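October, past eleven at night

I told Kornél I'd write down what I think of the new planner before I forgot why I was annoyed, so here goes, at the kitchen table with cold tea and the laptop fan going.

The short version is that Nalden had a good day and I don't trust it.

We merged the planner branch before lunch. It's been sitting for weeks because nobody wanted to own the change to the collision checker, and in the end Kornél Simon just sat down and rewrote that part himself with his headphones on. He's good at that. I'm good at reading other people's changes and finding the line that will hurt us in March. We've been told we make a fine team. I think it means we each slow the other down by the right amount.

What the branch does, for my own sake when I read this later: the old Nalden picked one item, planned one arm, closed the gripper, lifted, dropped it in the chute, then looked again. Slow, dull, and I could explain every move it made. The new one holds a list of everything it thinks is on the table, scores the lot, hands a target to each arm and replans while both are moving. The scores come out of Wetik, our perception module, which used to give us a label and a box and now gives us a label, a shape, a confidence and a thing called graspability.

I've been grumbling about graspability since the day it turned up. It's a number between 0 and 100. It comes from a model trained on our own logs. Our own logs are mostly full of us picking things we already knew how to pick. So of course it's sure of itself. Anything near 100 is something we've done hundreds of times on a clean table with the lights on. I said so at the review and got the nod you give someone who has said the same thing at the last two reviews.

Anyway. We set the rubbish out after lunch. I'd asked for a real mess instead of the neat rows from the spring, where every object had a polite gap on each side. Kornél wanted the neat rows first so he'd have a baseline. We argued. I won, mostly because I was the one holding the bag.

So it was packaging: clear plastic, torn cardboard, paper and wrappers, all heaped together in the middle of the white table. Clear plastic is what I care about. Depth goes straight through it or bounces off it, and what comes back looks like Swiss cheese. The Stoltthorpe contract says mixed light packaging, and half of what comes down their line is see-through. If we can't do clear plastic we can't do Stoltthorpe, and no amount of nice motion planning will change that.
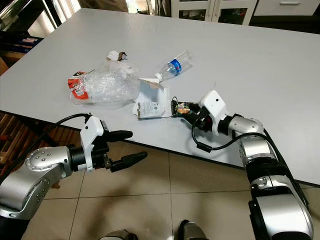
Kornél's view is that the choice of first pick tells you the planner is healthy. It goes for the easy win, clears some room and then works inward. Mine is that it tells you the score is healthy, and the two aren't the same. A crumpled snack wrapper is a grasper's dream. It's got patches of colour, it's soft, it has ridges everywhere, and a two-finger gripper can come at it from nearly any side. My nephew could write a policy that grabs the snack wrapper. I want to know what the number says about bubble wrap in a plastic bag, and whether it says the same thing two seconds later.

It doesn't, by the way. I had the log scrolling beside me for most of the afternoon. The bag went from 70 down to a number I'd be embarrassed to show a client and back up again, and nothing had touched it. Wetik can't settle on where the thing ends. Sometimes it's one lump, sometimes it's two lumps, and a few times it was a lump plus a separate object made entirely of the printed label. I suppose I can see the logic. The label is the only part of it that behaves like a solid surface. But if the planner believes it, we're going to send a gripper down to pinch a sticker.

The bottle was better than I feared. Wetik hangs on to the blue label and the cap and guesses the rest from the shape prior. Kornél calls this robust. I call it knowing what a water bottle looks like. Crush one flat, pull off the label and see how it does. I've put that on tomorrow's list, and he's already said it's unfair, and I've already said that the belt at Stoltthorpe will be unfair all day long.

The thing that really bothered me was the arm assignment. With the right arm busy, I'd have expected the planner to line up something for the left. That was the whole pitch. Two arms, two targets, nobody waiting. What I got in the log was a lot of the left arm being given a target, starting a plan, then having the target taken away when the scores moved. You end up with an open gripper that keeps changing its mind. Every plan was fine on its own terms. Collision-free, smooth, well inside the joint limits. The simulator loved it. The simulator also has perfect bubble wrap, so the simulator can keep its opinions to itself.

I think the fix is boring. Don't let a target be swapped unless the new one beats the old one by a proper margin, and hold the score over a few looks instead of believing the latest. We did exactly this on Takács, years ago now, with a single arm and a much worse camera. The code is probably still in there. When I mentioned it, Kornél said Takács was slow. It was slow. It also ran for a whole winter without anyone having to drive out and stand beside it.

We tried it quick and dirty before going home. I hard-coded the hold to 3 looks, and the dithering mostly went away. Then I tried 6, and it got sluggish enough that Kornél started sighing through his nose. So it's somewhere in there, or else it should depend on the object, which means another parameter, which means another thing to tune at somebody else's site in steel-toed boots. I don't love it. I'd still take it over what we have.

There was a second argument, a smaller one, about the cardboard. Wetik had the folded piece and the paper packet underneath as one object. Kornél says that's fine, it all goes to fibre anyway, grab the lot. I can't fault the reasoning for sorting, and it made me cross all the same. The planner doesn't know it's lucky. It has a merged blob, a grasp point picked off the blob and a weight estimate for the blob, and if the paper stays behind when the cardboard comes up, it will be surprised. Nalden handles surprise by stopping and asking for a fresh look. That's a good habit, and I'd like to keep it. The branch as merged drops the fresh look when the other arm is moving, to save time. It's one line. I found it at ten to five and I'm still thinking about it.

Who decides these things? I suppose we do, by not noticing. I went back through the history and it was in there from the first commit, no comment, no flag, and I had approved it. My name is right there. So much for finding the line that hurts us in March.

I've put it behind a setting for now, default off. Kornél was decent about it. He said if I could show him the fresh look costs less than he thinks, he'd take the setting out altogether and leave the safe behaviour in. I told him I could. I'm not sure I can. The camera work is cheap, but the segmentation step is heavy on that old card, and with both arms going we'd be running it almost constantly.

Someone upstairs wants a clip for the client by the end of the month. I know how this goes. They'll take the nicest thirty seconds, speed it up, put music under it, and in the spring I'll be on a site visit with a woman in a hard hat asking why hers doesn't look like that. I asked if we could send the failure table along with the clip. There was a pause on the call, the long kind. Kornél backed me up, to his credit, though he'd rather call it a capability table.

To be fair to the branch, because I said I would be: the motion is lovely. Two arms sharing one small table used to be a thing I'd only watch with my hand near the stop button. The new checker keeps them out of each other's way and I haven't found a hole in it, and I've looked. The wrist cables are still a fudge. They're modelled as fat cylinders when they're really loops that go wherever they like, and I'd bet money that our first real snag is going to be a cable and not a link. But the old checker didn't model them at all. So that's a gain. I can say that.

For tomorrow:

Crushed bottle, no label. Then the same bottle under the cardboard.

Log the graspability for every object at every look, not only the winner. I can't believe we never did this. You can't tell whether a number is any good if you only keep it when it comes first.

Margin on target swaps, ported from Takács if I can find the repo.

Time the fresh look properly with both arms moving, on the old card, and write down whatever it says even if Kornél turns out to be right.

Ask again about polarized filters for the clear plastic. The answer last year was that software would handle it.

It's nearly midnight and the tea has a skin on it. I keep wanting to log in and check whether the setting took, and I'm fairly sure it did, and I'm going to check anyway.

Checked. It took.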